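1/ Gripper week at the Naltville shop! I finally got the Stavier fingers and the Llanos fingers on the same arm, same wrist camera, same controller settings, so I can stop arguing with myself about which pair to keep.

2/ Llanos went first. Smooth pads, 14 mm thick, lovely on boxes. On ribbed cups they kept skating up the side, and I had to crank the force way past what I'd want near a drink.

3/ Stavier has the bumpy inner faces and wow, I like them. Ran 42 picks at the low force setting and only had to step in twice (both times my own bad waypoint, sigh).

4/ Camera notes: I dropped exposure from 800 to 400 and the pale tabletop stopped blowing out. Both fingertips stay in view at the bottom corners when the jaws are open, so lining up is mostly nudging left or right until the cup sits between them.

5/ Wrist view with the cup still up and to the left, fingers wide open, lots of table to cover. Blue band is an easy target for the color tracker.
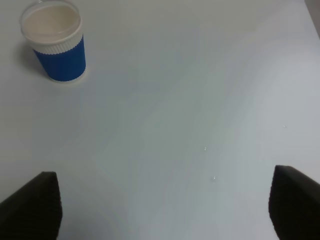
6/ Next up is the Potovmont controller. Send me your gain settings if you run one, please!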